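로봇 동아리 두 번째 학기, 수저통과 씨름하는 중입니다

블로그에 글 쓰는 게 몇 달 만인지 모르겠어요. 그동안 뭘 했느냐 하면, 수저통을 들여다봤습니다. 숟가락이랑 포크 넣는 그 하얀 플라스틱 통이요. 밥 먹다가도 숟가락 방향을 보게 되고, 학생 식당에 가면 수저함 칸막이 깊이부터 재고 싶어지고, 룸메이트가 설거지하고 티스푼을 아무렇게나 꽂아 놓으면 혼자 속으로 '아, 저건 난이도 높은데' 합니다. 병인 것 같아요. 그런데 재미있어요!

처음 오신 분들을 위해 조금만 설명하면, 저는 Plundadlow라는 학교 로봇 동아리에 있습니다. 회원은 13명이고 학과는 제각각이에요. 기계과가 제일 많을 것 같지만 막상 모임에 꼬박꼬박 나오는 건 통계학과랑 산업디자인과 사람들입니다. 저는 식품영양학과고요. 네, 왜 거기 있냐는 질문 많이 받습니다. 새내기 때 친구 따라 설명회에 갔다가 친구는 안 들어가고 저만 들어갔어요. 흔한 이야기죠.

이번 학기 과제 이름은 'Dasstead'입니다. 선배들이 지은 이름인데 뜻을 물어보면 사람마다 대답이 달라서 이제는 안 물어봐요. 내용은 단순합니다. 팔 두 개 달린 로봇으로 식탁 위 물건을 정리하기. 6월에 학교들끼리 모여서 하는 Allville 교류전이 있는데, 거기 식탁 정리 부문에 나가는 게 목표예요. 작년에는 컵 쌓기로 나갔다가 예선에서 바로 짐을 쌌습니다. 그래서 올해는 다들 말은 안 해도 눈빛이 좀 달라요.

왜 하필 수저인가

저도 처음에는 수저쯤이야 했습니다. 컵보다 가볍고, 깨지지도 않고, 떨어뜨려도 소리만 시끄럽지 큰일은 안 나니까요. 그런데 직접 조종해 보니까 생각이 완전히 바뀌었어요. 숟가락은 얇고, 반짝거리고, 어느 쪽에서 보느냐에 따라 생김새가 달라집니다. 카메라로 보면 손잡이에 조명이 비쳐서 어디까지가 금속이고 어디부터가 빛인지 헷갈릴 때도 있어요. 게다가 수저통 안에 들어가 있으면 집게가 칸막이에 걸립니다. 사람은 손끝으로 슬쩍 밀어서 들어 올리는데, 그 '슬쩍'을 로봇한테 어떻게 가르치느냐가 문제예요.

저희가 쓰는 방법은 시범을 많이 모으는 쪽입니다. 사람이 조종기로 두 팔을 움직여서 작업을 해 보이고, 그걸 녹화해서 학습시키는 거예요. 지금까지 모은 시범이 549개입니다. 처음 회의 때 이 정도면 넉넉하다고 했던 사람이 바로 저인데요, 지금은 그 말을 취소하고 싶습니다. 초반 시범은 제가 봐도 너무 엉망이라서 쓸 수 있을지 모르겠어요. 집게를 허공에서 몇 번이나 오므렸다 폈다 하질 않나, 한쪽 팔은 아예 까먹고 안 쓰질 않나. 로봇이 그걸 그대로 배우면 꼭 저처럼 우왕좌왕하는 로봇이 되겠죠.

그래서 요즘은 양보다 배치를 신경 씁니다. 티스푼 두 개를 나란히 넣은 것, 큰 숟가락을 서로 겹쳐 놓은 것, 포크 하나만 덩그러니 있는 것, 이런 식으로 칸마다 상황을 바꿔 줘요. 식품영양학과인 제가 유일하게 목소리를 높이는 순간이 이때입니다. 실제 주방에서는 수저가 절대 얌전하게 누워 있지 않거든요! 급식 실습 나가 보면 압니다. 그래서 제가 일부러 겹쳐 놓자고 우겼어요. 다들 처음에는 어렵다고 싫어했는데 이제는 저보다 더 심하게 꼬아 놓습니다.

왼팔 집게 끝이 수저통 왼쪽 아래 모서리에 닿아 있는 순간인데, 저는 이 동작이 제일 좋아요. 통이 조금만 삐뚤어도 다음 동작이 전부 어긋나니까 자리를 잡아 주는 연습을 따로 하고 있습니다. 오른팔은 저렇게 떠서 기다리고요.

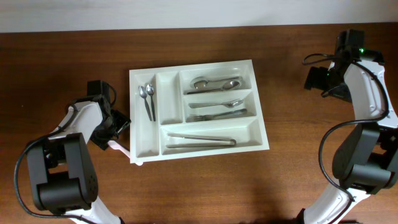 두 팔을 같이 쓴다는 것

팔이 둘이면 두 배로 편할 줄 알았습니다. 천만에요. 처음 조종대 앞에 앉으면 왼손이 움직일 때 오른손도 저절로 따라 움직여요. 피아노를 배운 적 있는 사람은 금방 적응한다는 소문이 있어서 기대했는데, 체르니까지 친 저는 하나도 도움이 안 됐습니다. 오히려 게임 많이 한 후배가 제일 빨라요. 걔는 첫날에 티스푼을 옆 칸으로 옮겼습니다. 저는 그걸 해내는 데 2주 걸렸고요. 억울합니다.

그래도 요령은 생겼어요. 제 경우에는 한 팔을 '잡아 주는 팔', 다른 팔을 '일하는 팔'로 정해 놓고 시작하면 훨씬 낫습니다. 요리할 때랑 똑같아요. 그릇을 한 손으로 누르고 다른 손으로 섞잖아요. 이걸 모임에서 말했더니 갑자기 다들 부엌 비유를 쓰기 시작해서, 이제는 조종 규칙 이름이 전부 '계란 풀기', '뚜껑 열기' 이런 식입니다. 공식 문서에도 그렇게 적혀 있어요. 지도 교수님이 보시고 한참 웃으셨습니다.

한 번은 역할을 중간에 바꿔 보는 연습도 했어요. 잡아 주던 팔이 일을 하고, 일하던 팔이 잡아 주는 거죠. 이건 8명이 도전해서 저까지 8명 다 포기했습니다. 머리로는 알겠는데 손이 안 가요. 다음 학기 숙제로 남겨 두었습니다. 물론 아무도 다음 학기 이야기를 먼저 꺼내지는 않아요.

손목에서 보는 세상

집게 쪽에 달린 카메라 이야기를 꼭 하고 싶었어요. 위에서 내려다보는 화면만 쓰면 작업대 전체가 다 보이니까 마음은 편한데, 정작 집게와 숟가락 사이의 거리는 감이 안 옵니다. 손목 카메라는 반대예요. 시야가 좁고, 팔을 조금만 돌려도 화면이 휙휙 넘어가서 처음에는 멀미가 납니다. 저는 첫날 삼십 분 만에 물 마시러 나갔어요. 그런데 익숙해지면 이것만큼 든든한 게 없습니다. 집게 손가락 두 개가 늘 화면 아래쪽에 들어와 있으니까, 그 사이로 숟가락을 데려온다는 느낌으로 움직이면 돼요.

재미있는 건 사람마다 의지하는 화면이 다르다는 점입니다. 디자인과 친구들은 위에서 보는 화면을 더 좋아하고, 게임하는 후배는 손목 화면만 봅니다. 저는 접근할 때는 위, 집기 직전에는 손목으로 시선을 옮기는데, 이렇게 하니까 시범이 눈에 띄게 차분해졌어요. 시선 옮기는 타이밍을 적어 두는 공책도 생겼습니다. 표지에 감자 그림이 있어서 감자 공책이라고 불러요.

칸막이도 손목에서 보면 훨씬 높아 보입니다. 위 화면에서는 납작한 선인데 가까이 가면 벽이에요, 벽. 빈 칸 하나를 사이에 두고 집게를 어디까지 내려도 되는지, 벌린 폭은 얼마여야 옆 칸을 안 건드리는지, 이런 걸 매번 새로 판단해야 합니다. 저는 자꾸 너무 넓게 벌리고 들어가는 버릇이 있어서 공책에 '욕심내지 말 것'이라고 크게 써 놨어요. 볼 때마다 인생 교훈 같아서 조금 뜨끔합니다.

제가 제일 오래 노려본 구도를 하나 올려 둘게요. 나란히 누운 티스푼 두 개, 머리 부분이 거의 닿을 듯 말 듯. 하나만 집으려면 어느 쪽부터 가시겠어요? 저는 왼쪽 파입니다. 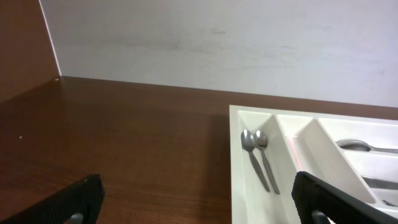
Lorcan Hayes는 제 의견에 반대했습니다. 티스푼 두 개를 놓고 하나만 골라 집는 시범을 모으기 전에, 둘을 살짝 벌려 놓는 시범부터 모아야 한다는 거예요. 순서가 뒤집혔다, 지금처럼 모으면 로봇이 운 좋은 경우만 배운다, 이런 이야기였습니다. 듣는 순간에는 조금 욱했는데 집에 오는 길에 생각해 보니까 맞는 말 같더라고요. 다음 모임에서는 벌려 놓기만 따로 모아 보기로 했습니다. 왼쪽 파와 오른쪽 파의 싸움은 일단 휴전이에요.

학습 돌리는 쪽은 'Giáp'이라고 부르는 저희 동아리 컴퓨터가 맡고 있습니다. 이름만 들으면 엄청 늠름할 것 같지만 팬 소리가 정말 커서, 학습 중에는 다들 목소리를 높여 말해요. 밤에 걸어 두고 나오면 다음 날 아침에 결과를 보는 식인데, 동아리방 문 열 때 그 두근거림이 있습니다. 성적 확인할 때랑은 다른 종류의 두근거림이에요. 숫자가 안 좋아도 '그럼 이번엔 뭘 바꿔 볼까' 하는 이야기로 금방 넘어가니까 이상하게 기운이 나요.

교류전까지 남은 것들

할 일은 많습니다. 포크랑 긴 집게는 아직 시범이 모자라고, 초반 시범 중에 뺄 것도 골라야 하고, 발표 자료도 만들어야 해요. 발표는 제가 맡았습니다. 로봇 모르는 사람한테 제일 쉽게 설명할 것 같다는 이유였는데, 칭찬인지 아닌지 아직도 모르겠어요. 대본 첫 줄은 이미 써 놨습니다. '여러분 집 수저통은 안녕하신가요?' 후배가 듣더니 빼자고 했는데 저는 안 뺄 겁니다.

혹시 다른 학교에서 비슷한 과제 하시는 분 계시면 댓글로 꼭 알려 주세요. 특히 숟가락이 겹쳐 있을 때 어떤 순서로 집는지 너무 궁금합니다. 젓가락까지 하시는 분이 있다면 정말 존경해요. 저희는 젓가락을 과제에 넣자는 말이 나왔다가 일 분 만에 들어갔거든요.

다음 글에는 감자 공책 내용을 좀 옮겨 적어 볼게요. 글씨가 엉망이라 제가 제 글씨를 해독하는 데 시간이 걸릴 것 같지만요. 저는 이제 동아리방에 티스푼 돌려놓으러 갑니다!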